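Pasilia Home Laundry and Mending Project
Progress report to the Espinoza Fund
Prepared by Telma Quiroga, project manager
Saturday, July 28, 2018

Period covered

This report covers the work done since the second grant payment reached us in April. It follows the headings in the grant letter, except that staffing and training are taken together, as agreed with Lautaro Iturra at his last visit.

Summary

The project washes, dries, irons and mends clothes and bedding for older and disabled people in Pasilia who can't manage this at home. At the end of the period we had 99 households on the regular round. The collection service is running on all the days we planned. The mending service started late and is still behind. Spending is within the budget overall, with one heading overspent and one underspent, and we are asking for permission to move money between them.

Collection and delivery

The round is now split into two routes, one for the old town and one for the streets above the railway. Before the split the driver was getting back after the wash room had closed, and bags were left overnight in the van. That has stopped. Each household has a fixed day and a fixed bag with its number sewn on the inside seam. The paper labels we used at first came off too easily and have been given up.

Missed collections are still our most common complaint. Most happen when a person has gone into hospital or to stay with family and we haven't been told. The driver now leaves a card and the office rings the next morning. If there is no reply we ring the contact given on the form. Some of the older forms have no contact on them, and we are filling these in as we go round.

The Javby estate remains hard to serve. The lift in the north block has been out of use for much of the period, and the driver can't carry full bags down the stairs safely. We have been giving those households two smaller bags in place of one large one. It takes longer and it is only a stopgap. We have written to the housing office and are waiting for an answer.

Wash room

The two large washing machines bought with the first payment are working well. One of the dryers had a worn belt, which was replaced under the guarantee. We lost most of a day to this and caught up by the end of the week.

Water costs are higher than we expected. The budget was drawn up on the old tariff, and the new one came in after the grant was signed. We have changed the standard wash to a shorter programme for lightly worn clothes, and kept the long one for bedding and towels. The next bill will show how much difference this has made.
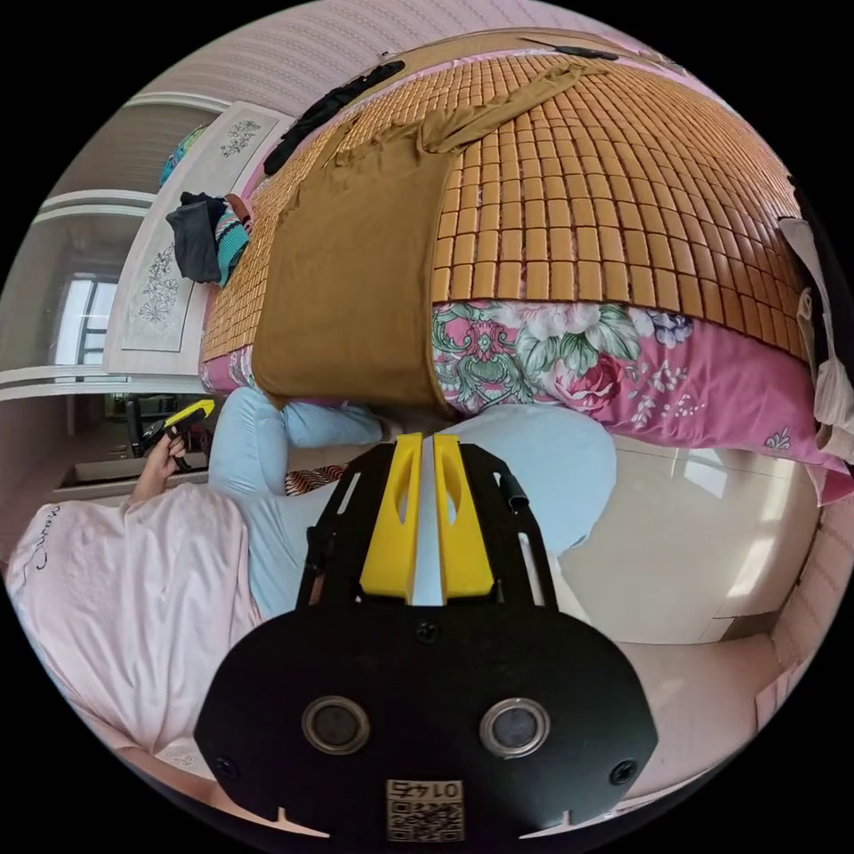

Sorting takes more staff time than we allowed for in the application. Many people put everything in together, wool and delicate things included, and we can't leave it to the machines. We did try a printed sheet asking households to sort at home, but it made little difference and several people found it confusing. We have decided to accept this as part of the job and have moved two hours a week from ironing to sorting. Shirts and sheets are still ironed. Tea towels and underclothes are folded only, unless the household asks.

Mending

Mending was due to begin with the second payment. It started seven weeks late. The first person offered the post took other work, and we had to advertise again. The post is now filled for three mornings a week.

Most of the work is buttons, hems, zips and worn sheets turned sides to middle. There is a waiting list, and winter coats have been put to the back of it until the autumn. We ask people to tell us which item they need first, and on the whole this has worked. Zips are slow and we may need to set a limit on them.

Thread, elastic and zips come from Dekosska, who have let us open a monthly account. This is cheaper than buying in small amounts from the market, but the choice of colours is narrower.

Staffing and training

All staff have had the training in lifting and carrying. The session on infection and soiled linen had to be put off when the trainer was ill, and a new date has been fixed for the autumn. In the meantime soiled items are bagged apart, washed last and handled with gloves, following the written guidance from the health centre.

The driver has asked for a second person on the heavier route. I think the request is fair — the bags with bedding in them are at the limit of what one person should lift — but there is no money for it in this year's budget.

Budget

Water and power are overspent. Wages are underspent by more than that amount, owing to the late start on mending. We ask the Fund to agree to move part of the wages underspend to cover water and power, and to let us use what is left for a helper on the heavier route until the end of the grant year. A table of spending by heading has been sent separately with copies of the receipts.

Next period

We will bring the mending list down, complete the missing contact details and hold the postponed training. We also need to settle what happens on the Javby estate if the lift isn't mended before winter. Lautaro Iturra has offered to raise this with the housing office on the Fund's behalf, and we would be glad if he did so soon.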